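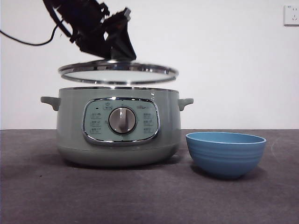 Figure 2. Gripper holding the glass lid above the slow cooker. Blue bowl at right.

Section 2: Running the Lunch Station

Welcome to the part of the Skiltwood guide that most of the Plorthorpe kitchen staff turn to first! The arm takes over the lid work on the slow cooker, and you get your hands back for chopping, tasting, plating and talking to the people in line. At our Balbridge canteen the arm lifted a lid 3,523 times between opening and the end of August, and the crew there now bake their own rolls in the time they used to spend standing over the pots.

You stay in charge of the food. The arm never decides when a dish is done, and it never serves.

Before the first lift

1. Wipe down the tabletop and set the cooker on it with the control panel facing you.
2. Put the lid on so the rim sits flat all the way around.
3. Place an empty bowl beside the right handle. Leave a small gap so the two don't touch.
4. Check that the gripper cable hangs free and can't catch on a cooker handle.
5. Turn the station key to READY and wait for the steady green light.

Note: The arm finds the lid by its center grip. If you swap in a lid with a different grip, teach it again from the Lids menu (see Section 4). It takes a couple of minutes and it's fun to watch.

Lifting the lid

1. Press LIFT. The gripper comes down at an angle, closes on the grip and raises the lid a short way above the pot.
2. Wait for the tone. The arm is now holding still and will stay there until you press a button.
3. Stir, taste or ladle from the front of the cooker.
4. Step back and press RETURN.

Caution: Steam comes out from under a raised lid. Keep your face and forearms back until it clears. The lid and its metal rim may be hot, so never take the lid out of the gripper by hand.

Caution: Don't reach between the lid and the pot while the arm is moving. If something looks wrong, press the red STOP button. The gripper keeps its hold when stopped.

Note: A slight tilt in the lid during a lift is normal. If it swings or slips, press STOP and log code 263.

What changes on your shift

The old lid checker role is gone from the rota, and those hours have moved to prep and the counter. Everyone on lunch gets trained on the station, including weekend staff. Colm Buckley runs the sessions in the Fitzgerald room and loves questions, so bring plenty. If you think the arm should pause longer or lift later for a certain dish, write it on the station sheet. Two of the current timings came straight from the people who cook on it.

Have the gripper pads inspected every 1,000 lifts. The counter is on the Status screen.

Revised 09/12/2024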